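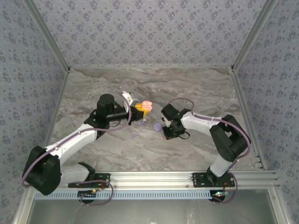 By Jaqueline Lozano
Tuesday, March 20, 2018

The woman who sells marble-look counters for Merkgate would like me to believe that gray goes with everything. I asked what it goes with here, against floral wallpaper on every side.

"Everything," she said again. "People pick out the brown in it, or the pale part. It's a forgiving pattern."

Forgiving of what? Crumbs, she said, and fingerprints. I have owned a busy countertop, and what it forgave was me not wiping it. You lose a dropped pill in that kind of veining and find it in May.

She didn't argue. "Sure, small things disappear. I tell people to keep a tray."

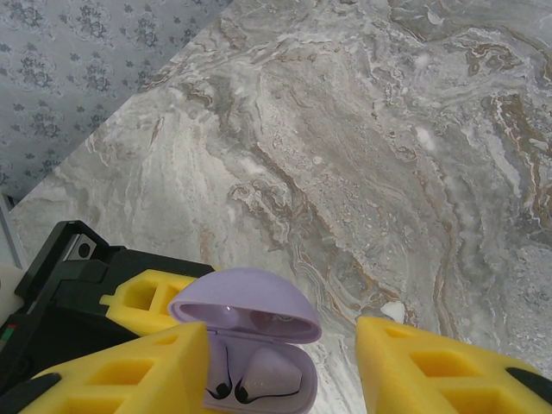 A tray came up 4 times in our talk, and Merkgate happens to sell trays. I pointed this out. "You can use a plate," she said, a little short with me.

On the wallpaper she was looser. Her customers are tired of white walls, she said, and 30 of them asked for flowers last year. I wanted to know how many still like the flowers - she doesn't call back to check.

"Would you put it in your own kitchen?" I asked.

"The counter, yes. The paper, maybe in a hallway."

We use cookies to improve your visit. By continuing to browse you accept our cookie policy.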